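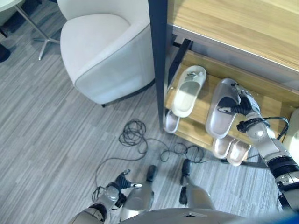

Ticket: guest wifi drops, lounge + entry, Gellero office
Opened: March 2023
Priority: medium, going on high

Problem – guest network (Cliso-Guest) kicks everyone off after a while, comes back by itself. Wired desks fine. Staff wifi fine. Only the lounge side.

Tried so far
- rebooted the access point, twice. No change
- swapped patch cable. No change
- moved guest to channel 11. Worse if anything, put it back
- firmware on the Mahuika controller is current as of this morning

Log from controller: 3,429 deauth events since the last clear. Other floor has 50. So not normal.

Update 1
Checked the DHCP scope. Lease pool on guest is 144 addresses, lease time was set to 8 days(!). Pool full of phones that left ages ago. Cut lease to two hours, cleared the old ones. Thought that was it.
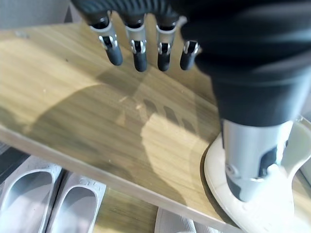

Shelf in the lounge, light wood.

Update 2
Not it. Or not all of it. New clients get an address now but still drop. Signal by the armchair reads fine, -58. Same by the shoe shelves, so not coverage.

Ran a continuous ping from my laptop to the gateway, 3,000 packets. Losses come in bunches, always with a roam event next to them. Clients bouncing between lounge AP and the Bresance one down the hall. Both at full power, band steering set to agressive.
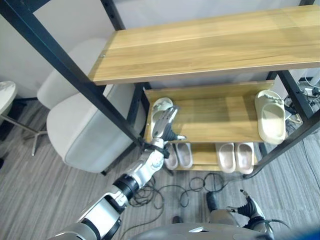 Slipper on the middle shelf, lounge side.

Update 3
- band steering off on guest
- hall AP down to medium power
- min RSSI was -60, someone set that back in July, now -75

Deauth count cleared, watching it. Two drops since, both my own phone – could be the phone.

Leaving open til the end of the week. If it starts agian please note the time and what device, "wifi bad" doesnt help me.

Status: pending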